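Pliden Shared Workshop, minutes of the February evening meeting
73 shares | 5 comments

We got going a little after seven, once the kettle had been round and everyone had found a chair (thank you to those who brought cake, it was lovely and there is none left). Barış Güneş took the chair and these notes were typed up from his scribbles, so any muddle is shared between us.

Last month's minutes were agreed, with one correction: the Flonimon is the hand-held gripper and Karimi is the folding arm it is meant to teach. We had them the wrong way round all through page one, sorry!

Flonimon gripper. A long and cheerful discussion. Barış still thinks the curved fingers are the right shape for cloth, and most of the room came round to him, though there was a strong feeling that the pivots want going over with a proper hex key before anybody blames the design. It was agreed to print one more pair of fingers with a slightly softer inside face and try them against the present ones.

Folding practice. We now have 544 recordings saved, and Barış would like more than 2,286 before we let Karimi try anything by itself. That led to a good deal of talk about whether to stick to one kind of garment for the time being. Agreed that we should, and that towels can wait until the summer, however much some of us would like to have our towels done for us.

Flinach controller board. Still resetting itself when both motors start together. Barış will take it home and try a separate supply, and he asks that whoever has the good bench meter please bring it back.

Any other business. The glue drawer is a disgrace. We all promised to do better, as we did last time. 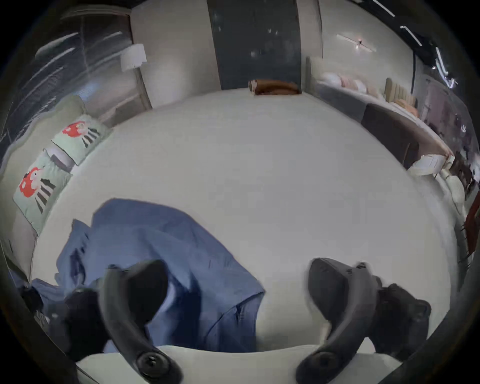
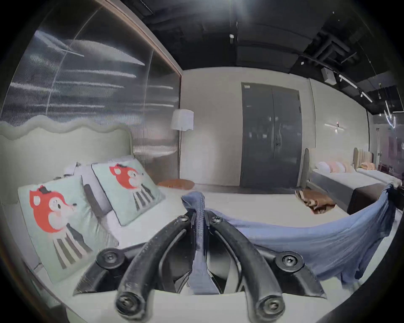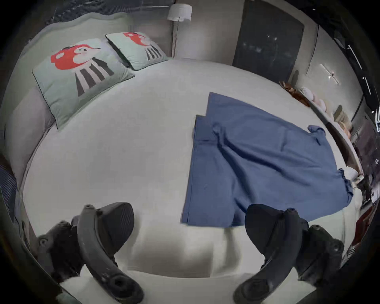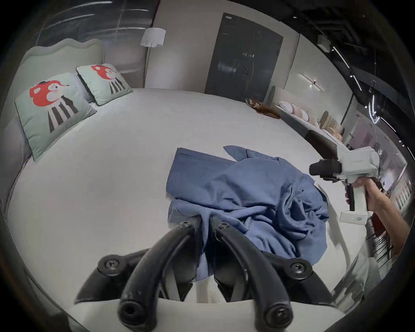 Black hand-held grippers and the cloth, at the bed with the mint-green pillows. The third picture has a pair of them.

Next meeting in March, same place, seven o'clock, and do bring a mug.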